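I've been telling my niece a bedtime story over the phone all through September and people keep asking for it, so I'm putting it up here in bits. It is about a wombat called Distau. Get a cuppa, I do go on a bit.

1. Distau lived in a burrow under the bakery at Latdale, a town so small that the main street ran out before you'd finished your ice cream. He was a round, brown, serious wombat, and what he wanted more than anything in the whole world was to ride on a ferry.

2. The ferry was called the Trekamar and it went across the lake to the island and back again, 4 times a day. Distau could hear her horn from his bed. He knew all her toots by heart - one for hello, two for goodbye, and a long one for "there's a pelican in the way".

3. A ticket cost 1,000 gumnuts. (My niece wanted to know who set the price. The pelican did. The pelican runs everything in this story, I'm afraid.)

4. Now Distau had five gumnuts, and one of them had a bite out of it. So he trundled off to see his best friend Isah, a very old tortoise who lived behind the post office and was known to be good with sums.

5. "You need a job," said Isah, after she'd thought it over for most of the afternoon. "What are you good at?" Distau had a long think as well. "Digging," he said. "And sleeping. And I can hum."

6. So they painted a sign that said HOLES DUG, HUMMING FREE, and would you believe it, the very next morning there was a queue! The magpies wanted a hole for their treasures. The baker wanted a hole for her lemon tree. An echidna wanted a hole and wouldn't say what for, and Distau was too polite to ask.

7. He dug and he hummed until his paws were sore and his favourite hat was the colour of mud. When Isah added it all up there were 3,000 gumnuts in the wheelbarrow, and she went through it twice to be sure.

8. "That's three tickets," said Isah. Distau looked at the wheelbarrow, and then he looked at his friend, who had lived beside that lake all her life and had never once been on it. "Have you got a warm scarf?" he said.
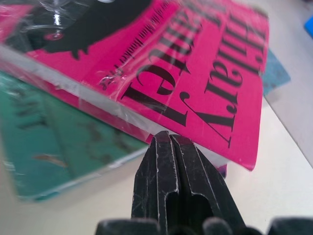
Something pink lying on another book.

9. Righto, back to it. They gave the third ticket to the echidna, who was standing on the jetty with a small suitcase and looking hopeful. The pelican stamped all three with his big wet foot and told them to mind the step.

10. It was windy and it was splashy and Isah's scarf blew straight out behind her like a flag. Distau stood right at the front with his nose up. When the captain asked if anybody would care to sound the horn, well, you can guess whose paw was in the air first.

11. One toot for hello. They heard it all the way back in Latdale, and the baker waved her tea towel from the doorstep.

The island part is still being worked out, as my niece has firm views about a dragon. Thank you to Cherry Mae Agbayani for asking so kindly after the echidna. His suitcase gets opened in the next bit, I promise!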